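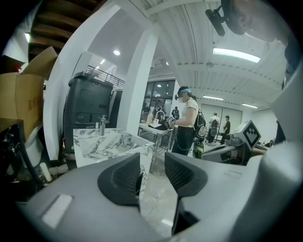

Demonstration gathering (robot learning)

Demonstration gathering is the part of robot learning where people do a job by hand so that a machine can later learn to copy it. I've been keeping this entry up for the Flukstead handbook for a while now, and since I also do a fair bit of the gathering myself, you'll have to put up with me saying "I" in it. The last full rewrite is dated November 13, 2019.

One recorded run of one task is called a demonstration, or a demo, or (in our group, for reasons lost to history) a "pour," even if there's no liquid anywhere near it. A pile of demos for the same task is a set. The learning system gets the set and tries to work out which motion goes with which view.

Ways of gathering

The older way is to drive the robot itself, with a joystick or a second arm that the first one follows. It gives you very clean numbers, and it's slow as molasses. You feel every bit of lag in your wrists, and a person who can wipe a sink in a few seconds at home suddenly needs minutes.

The other way, and my favorite by a mile, is to leave the robot out of it and give people hand-held grippers. You squeeze, the fingers close, and a camera on the tool sees pretty much what a robot's wrist camera would see. People pick it up fast! The catch is that you have to know where each gripper was in space the whole time, or the video is just a video.

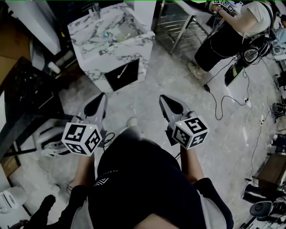 Photo: Adanech Tsegaye / Flukstead handbook

Markers and tracking

Printed square patterns are the usual answer to the "where was it" problem. A camera that knows the size of the square can work out how far away it is and which way it's tipped. One flat marker is fine until you turn your wrist, and then it's gone — so a lot of two-handed setups put the patterns on a cube, where another face can come into view as the first one swings away. You can still hide a cube with your own forearm, and I do it all the time.

A head-mounted camera fills in what the wrist view misses. When your fingers are deep in a basin, the gripper camera sees mostly basin, while the head view still has the rest of the counter. The two recordings have to agree on the time, and most of our bad days have been clock days. Domano, the little program we use to line things up, throws out any run where the streams drift apart. I used to grumble about that. Then I tried fixing a few by hand and stopped grumbling.

Set size and variety

Everyone asks how many demos they need, and I wish I had a nice answer. Our Bogale set has 2,000 runs of wiping and putting away, and 830 of those came from the first stretch, when we were all doing the task in almost the same way. Those 830 are the weakest part of it. The system learned our habits beautifully and got lost when a bottle sat somewhere new.

The Wakamine set is smaller, at 900, but 31 people worked on it and they were told to do the job however they'd do it in their own kitchen. Some were left-handed, some were very fussy, one hummed through every single run (we don't keep sound, luckily). I'd take Wakamine over Bogale for most things.
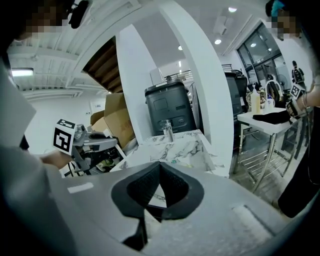 Variety in the surroundings matters as much as variety in the people, and it's easier to forget. A system trained at one counter can end up leaning on things that have nothing to do with the task, such as a patch of glare or a line in the stone. Gray veins running through white marble are a good case, because a stain and a vein can look a lot alike to a wrist camera, and a wiping system has to be shown plenty of both. Small bottles are worth moving between runs too. I like to shift them, swap them, and turn the labels around.

Common mistakes

Starting a run with the gripper already on the object. The system then never sees the approach.

Hurrying. Fast hands blur the markers, and Domano will toss the run.

Tidying up your own fumbles. A dropped cloth that gets picked up again is a useful thing to learn from, so please keep it in! Adanech Tsegaye keeps a separate folder of recoveries for exactly this, and it gets mixed back in before training.

Writing vague notes. "Wipe 2, better" means nothing a month later. Put down the task, the starting layout, which hand led, and anything odd.

See also: gripper calibration, clock matching, recovery runs, Domano settings.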